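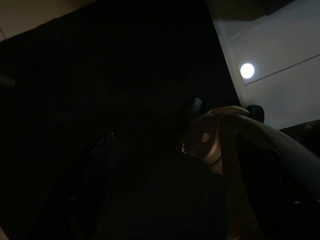
检查地点：Tovgate楼，四层417室（纸质档案库）及相邻走廊、前室
使用单位：Olside档案服务部
检查日期：2018年7月11日
检查人：范桂兰
复核人：Svend Vestergaard
检查类型：定期检查，含五月遗留项复查

结论代号：合格 / 待改 / 停用 / 不适用。凡填“待改”的，须在备注内写明责任方；凡填“停用”的，须当场挂牌。

## 一、出入口与疏散

| 项目 | 结论 | 备注 |
|---|---|---|
| 防火门自行关闭并锁入锁舌 | 待改 | 从全开位置释放可关严；从半开位置释放时停在锁舌前，需手推。闭门器末段速度偏低。 |
| 门扇密封条连续、无脱落 | 合格 | 下角有一小段翘起，已按回，胶仍有粘性。 |
| 门上无楔子、挂钩等常开装置 | 合格 | 五月记录的木楔未再出现。 |
| 疏散通道无堆放 | 待改 | 前室靠墙放有待销毁纸箱，占用部分净宽。 |
| 疏散指示灯常亮 | 合格 | |
| 应急照明断电测试 | 合格 | 切断照明回路后即时点亮，维持至测试结束。 |
| 室内侧开门无需钥匙 | 合格 | |

**备注1.1** 闭门器由Tratow负责维护。上次调整后没有留下设定记录，无法判断是弹簧衰减还是阀门被人动过。请维修人员在调整后把阀位写入设备卡。调整不得以加大关门冲击来弥补，门扇上部的铰链已有轻微磨损。

**备注1.2** 待销毁纸箱的移交手续与本次检查无关，但箱子不能留在前室等手续。范桂兰已口头通知使用单位，书面通知随本表发出。

## 二、货架与堆放

| 项目 | 结论 | 备注 |
|---|---|---|
| 立柱垂直，无碰撞变形 | 合格 | 靠门一列底部有旧漆损，金属无凹陷。 |
| 横梁安全销齐全 | 待改 | 最里一列有缺失，见备注2.1。 |
| 货架与墙体、地面固定 | 合格 | 抽查地脚螺栓，无松动。 |
| 承载标牌清晰可读 | 待改 | 里侧标牌褪色，单位一栏已不可辨。 |
| 顶层物品与喷头间距不小于500毫米 | 合格 | 近窗一列的间距刚好达标，不得再加高。 |
| 重箱置于下层 | 合格 | |
| 移动架导轨清洁，手轮锁定有效 | 合格 | 导轨末端有纸屑，当场清理。 |
| 踏梯防滑脚完好 | 停用 | 后侧一只防滑脚开裂，已挂牌移出。 |

**备注2.1** 安全销缺失的横梁目前仍在承载。检查当日已要求卸空该层，卸空后才可补销。不接受用铁丝或扎带代替。备件型号以货架厂家Palacios的图纸为准，现场库存的销子直径偏小，插入后可以晃动，不得使用，也不应继续放在备件柜里。

**备注2.2** 标牌更换时应按现有横梁配置重新核对承载值。去年里侧货架调整过层距，旧标牌的数值未必适用。在新标牌贴出之前，里侧货架只许取出，不许新增。

**备注2.3** 踏梯停用后，室内仅剩折叠凳可用。折叠凳不得用于取放顶层物品。需要取顶层箱件时，到三层值班处借用带扶手的平台梯，用毕归还并签字。

## 三、电气

| 项目 | 结论 | 备注 |
|---|---|---|
| 配电箱前方无遮挡 | 合格 | |
| 回路标识与实际一致 | 待改 | 除湿机回路标为“备用”。 |
| 漏电保护按钮测试 | 合格 | 动作正常，已复位。 |
| 插座面板无破损、无过热变色 | 合格 | |
| 无串接插线板 | 合格 | |
| 灯具罩壳固定 | 合格 | 中间通道一盏灯启动时闪烁，建议下次换管。 |
| 人离断电执行情况 | 合格 | 查看登记簿，近期无漏签。 |

**备注3.1** 回路标识错误属低成本缺陷，但误断除湿机的后果要到湿度超限后才能发现。标签由物业打印，使用单位确认后粘贴。手写标签不予认可。

## 四、消防设施

| 项目 | 结论 | 备注 |
|---|---|---|
| 灭火器压力指示在绿区 | 合格 | |
| 灭火器铅封、插销完好 | 合格 | |
| 灭火器类型适用于纸质库房 | 合格 | |
| 灭火器位置与平面图一致 | 待改 | 走廊一具被移到饮水机旁，原挂钩空置。已移回，平面图无需修改；结论保留至下次复查。 |
| 感烟探测器无遮盖 | 合格 | 五月粉刷时加装的防尘罩已拆除。 |
| 手动报警按钮可见、可及 | 合格 | |
| 穿墙管线封堵完整 | 待改 | 见备注4.1。 |

**备注4.1** 西墙新穿的网络线缆周围未封堵，孔口可见另一侧灯光。施工单位用普通发泡胶填过一部分，该材料没有耐火等级证明，应全部清除后用防火封堵材料重做。封堵完成后拍照存档，并在孔口旁贴封堵标签。

Svend Vestergaard复核意见：同意4.1的结论。此外，今后凡需在库房墙体开孔，应先提交开孔单，写明封堵人和封堵材料。施工结束而封堵未完成的，不予签收。

## 五、温湿度与漏水

| 项目 | 结论 | 备注 |
|---|---|---|
| 温度记录连续 | 合格 | 检查时读数21℃，在设定范围内。 |
| 湿度记录连续 | 待改 | 有一段空缺，与记录仪换电池时间相符，但登记簿未写。 |
| 除湿机排水管通畅 | 合格 | |
| 漏水感应绳测试 | 合格 | 湿布触发，值班处收到信号。 |
| 顶板、墙角无水渍 | 合格 | 窗侧旧渍轮廓与五月所描铅笔线一致，未见扩展。 |
| 空调滤网清洁 | 合格 | |

**备注5.1** 更换记录仪电池时应同时启用备用记录仪。备用机存放在管理员抽屉内，校准证书仍有效。

**备注5.2** 旧水渍的铅笔线请勿擦除。下次粉刷前先拍照并量取到窗框的距离，抄入本表附页。

## 六、整改清单

1. 卸空缺销货架层，按图纸补装安全销。责任方：使用单位卸空，Tratow补装。期限：卸空当日完成，补装最多15天。
2. 前室纸箱移出。责任方：使用单位。期限：当日。
3. 西墙孔口重新封堵。责任方：网络施工单位。期限：与第1项补装相同。
4. 闭门器调整并登记阀位。责任方：Tratow。
5. 里侧货架承载标牌核对后更换。责任方：使用单位提供层距，Palacios确认数值。
6. 踏梯更换防滑脚或报废。若同型号防滑脚已停产，按报废处理。
7. 配电箱回路标签更正。责任方：物业。
8. 湿度记录空缺补写说明，附电池更换人签名。

第1、2、3项未关闭前，库房不接收新入库箱件，调阅照常。第4至8项由范桂兰在下次检查时逐项核对，提前完成的可将照片和签字单送至四层值班处。

本表一式两份，一份存库房登记夹，一份交物业。五月检查表保留在同一夹内，整改全部关闭后一并归档。

检查人签字：范桂兰
复核人签字：Svend Vestergaard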